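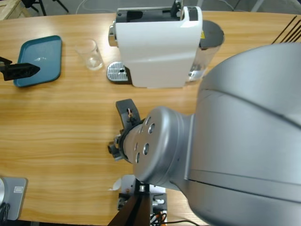
# Capsule machine leaves water under the drip tray, and where do you keep the glass?

Posted in Kitchen > Coffee and Tea

I've had a white capsule machine for 14 months, bought secondhand from a coworker. It's the kind with the clear water tank at the back and the slotted metal grate in front that sits on a dark base. It makes decent coffee and I have no complaint about the taste.

Two things bother me.

1. There is water in the base under the grate every morning, even when I emptied it the night before. I'm talking about a few spoonfuls. I make two cups a day, one at 6:30 a.m. and one after lunch, and nothing in the evening.
2. I drink mine from a short straight glass, no handle. It lives next to the machine and I keep knocking it over when I reach for the tank. There's a teal tray on the same table and I could put everything on that, but it's too small for the machine and the glass together. Do people put the machine on a tray, or just the cups?

The table is wood with an oil finish and I'd like to avoid rings. I already have one pale mark from a plant pot.

I've descaled once, with the Vinico powder, because that's what the store had. No change in the water.

Model name has rubbed off the bottom. The manual is gone.

**3 answers**

---

**Answer from Shalini Mathur** (marked as helpful)

Start by finding out which end the water comes from. Take the tank off before bed, empty the base, dry it with a paper towel, put the grate back, and leave the tank in the sink overnight. Look in the morning.

If the base is dry, the water is coming from the tank or the valve it sits on. Check the rubber ring where the tank plugs in. On mine it had a coffee ground stuck under it. I wiped it with a damp cloth, put the smallest dab of food-safe silicone grease on it, and that was the end of the problem. Replacement rings are cheap if yours is cracked, but measure the old one first. I ordered by eye and got the wrong size twice.

If the base is wet with the tank off, the water was already inside the machine and drained down after the last cup. Most capsule machines hold some water in the line, and it drips out as things cool. Leaving the used capsule in makes it drip longer. Open the lever after the cup, let the capsule drop, close it again, and wait a minute before you empty the tray. If you empty it right after brewing you're missing the last part.

You might also be filling the tank too full. Stop below the max line and see if it changes.

For the table, I would not put the machine on a tray unless the tray is bigger than its feet all the way around. Mine slid when I pushed the lever down. I use a thin cork sheet cut to size, and I lift it once a week to let the wood dry. Cork holds water if you forget about it, so don't forget about it.

Put the glass on the tray and put the tray on the side away from your reaching hand. If you fill the tank with your right hand, the tray goes on the left. Leave a hand's width between them.

The pale mark from the plant pot may come out with a light rub of the same oil you used on the table. Try a spot underneath first.

> **Comment from the asker:** Tank off overnight, base was dry. So it's the tank end. The ring looks flat on one side. Will order one.

> **Reply:** Take the old one with you if there's an appliance parts counter near you. Bremska on Route 9 used to let me match them at the register.

---

**Answer from jtk_kitchen**

I had the same thing with a Jukell and I just empty it every morning. It's a few spoonfuls. I don't think it hurts anything.

On the glass question, be careful with thin ones. I had one crack when I ran coffee straight into it in January, the kitchen was cold and the glass was colder. I rinse mine with warm tap water first now. Or buy the tempered kind. Mine were from Rajput, a box of six, and I still have five.

No opinion on trays.

---

**Answer from oldpine**

One powder descale may not be enough on a secondhand machine, you don't know what the last owner did. I'd run it again and then two full tanks of plain water. Takes me about 50 minutes start to finish. Do it with a big bowl under the spout, a coffee glass will overflow.

While you're at it take the grate off and wash it in the sink with dish soap. Get the slots with an old toothbrush. Coffee dries in there and then the water sits on top of the grate and runs off the front edge onto the table, which is where a lot of people get their rings. The base should be washed too. Check the manual before you put any of it in the dishwasher, or if there's no manual just don't.

Descaling won't fix a bad ring though, so do what the first answer says about that.

> **Comment:** Is vinegar OK in place of the powder?

> **Reply:** I stopped using it. The smell stayed in the tank for days and some makers say it's bad for the seals. Citric acid from the canning aisle is what I use.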